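Gripper check-in, 20th June

Ylva Midtbø and me, everyone else dialed in late (I took notes, sorry in advance!)

1. Finger pads
We went over the hand-held gripper on the bed laundry first, mostly the red knit stuff with the stripes. 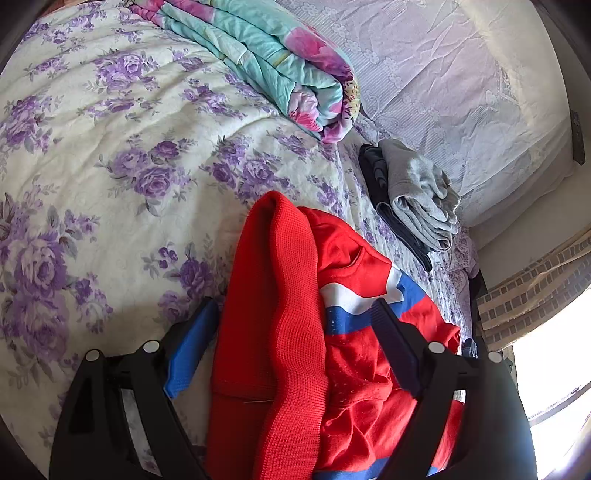
Ylva likes the Bimo pads for thick fabric. I still think the Hunau ones let go cleaner, so we're doing 12 more grabs with each before we order.

2. Camera
Solberg wants 90 frames a second, I'd be happy with 80 if the blur on fast moves gets better. Ylva will try a shorter exposure by the window.

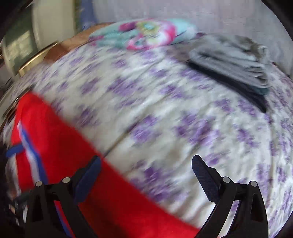

3. Still open
Drevance controller: 2 units due, no tracking number yet. I'll call them. Ylva has the spare cable.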